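Clikbridge Wrist Adapter Kit, revision B
Trotosach Automation Parts / Grippers and Mounting / Adapters

Part number: 2166
Status: in stock, revision B only
Replaces: revision A (withdrawn from sale, see the safety notice on this page)

Product information

The Clikbridge is a quick-change adapter which goes between the wrist of a light robot arm and a two-finger gripper. It is made for labs and small workshops where the gripper is changed often, for example when the same arm must handle cloth in the morning and small boxes in the afternoon. The lock is closed by hand with a quarter turn. No tool is necessary for closing, but a 3 mm hex key is needed for the safety screw.

The kit includes the adapter plate, the locking ring, the safety screw with one spare, and a printed instruction card.

Safety notice for owners of revision A
Updated 17 December 2024

In June a customer reported to us that the gripper became loose during a towel folding task. The arm was pushing the fingers down into the fabric and then turning the wrist while the fingers were still closed. After many repetitions the locking ring moved back a small amount each time. Finally the gripper tilted and the arm went on with its program, because the controller received no fault signal. No person was injured. The table covering was scratched and one finger was bent.

We repeated this on our own bench. With revision A the ring started to move after 916 cycles of pressing and turning. When the gripper only lifts and puts down, without turning under pressure, we did not see the problem, but we cannot promise that it will never happen.

Cloth work is harder on this joint than many people expect. The towel looks soft, but under the towel is the table, and the wrist receives the force from both.

Towel handling on a green work surface, with the arm over or in the fabric: 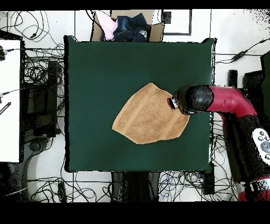
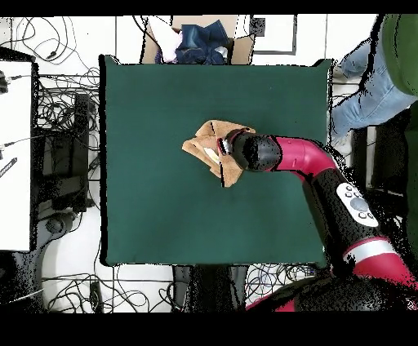
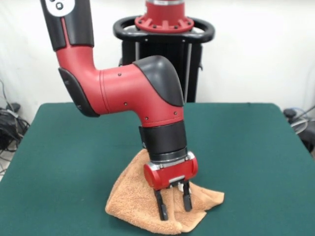 What to do if you have revision A

1. Stop the arm and switch off the power before you touch the wrist. Emergency stop alone is not sufficient for this work.
2. Look at the edge of the adapter plate. Revision A has no letter there. Revision B has the letter B beside the part number.
3. Try to turn the locking ring by hand, with the safety screw still in. If it moves at all, do not use the adapter again.
4. If it does not move, you may continue with lifting tasks only, at reduced speed, until the new part arrives. Check the ring every 200 cycles.
5. Write to us for the exchange. We do not ask for the receipt. Please send the old ring back so that we can measure it.

Please do not put thread glue on the ring. Two customers tried this and afterwards the ring could not be opened without damage to the wrist flange.

What is changed in revision B

The locking ring has 8 teeth where the old one had four, and the safety screw now goes into a steel insert. There is also a small contact which opens when the ring moves, so the controller can stop the arm. You must connect this contact yourself. The wiring is explained on the card. If you leave it unconnected the adapter will work normally, but you will get no warning.

Compatibility

Fits the Prurkix two-finger grippers, short and long version. For the Palamarchuk wrist flange you need also the spacer, which is sold separately. Not for use with suction cups.

Questions about the exchange: Marichka Bilyk, customer service, through the contact form. Please write the model of your arm and what kind of task it does. We answer on working days.

Related products
Palamarchuk spacer
Replacement finger pads, pair
Safety screws, bag of ten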